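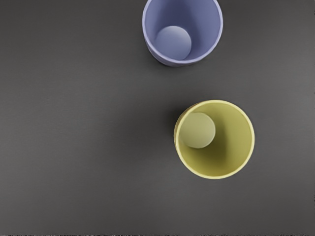

Blue cup, yellow cup, from the simulator at the Vorneck open day.

I got to the Vorneck robotics lab just after nine, and there was already a line out past the bike racks. They had 160 visitors booked in for the October open day and I think most of them were ahead of me!

My favourite stop by far was the simulation room, where Loïc Perrin was running a cup task on the big screen. The program is called Gusano, and everything in it is computer-made - the arm, the round dark table, the orange walls, even the brown carpet. He told us his group had logged 1,294 practice runs since winter, all without breaking a single real cup. A boy near the front asked if the robot ever got bored, and Loïc gave him a proper answer about how each run starts with the cups in a new spot.

I loved being able to look at the same job from different views. From straight above, a cup is mostly a coloured ring with a smaller circle inside. From the side you finally get the arm, and how close it has to work. The black gripper points straight down, one finger dipping into the mouth of the yellow cup, with the blue one tucked in right behind. I could have stayed there all morning. 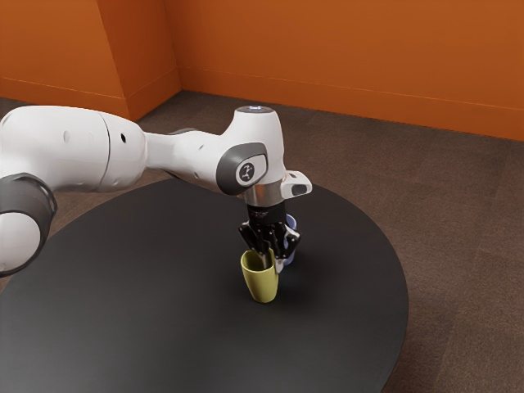

Getting there and what to bring

Take the 32 bus to Mallet and walk up the hill. The Julent café next door does a very good cheese scone, but get in before noon.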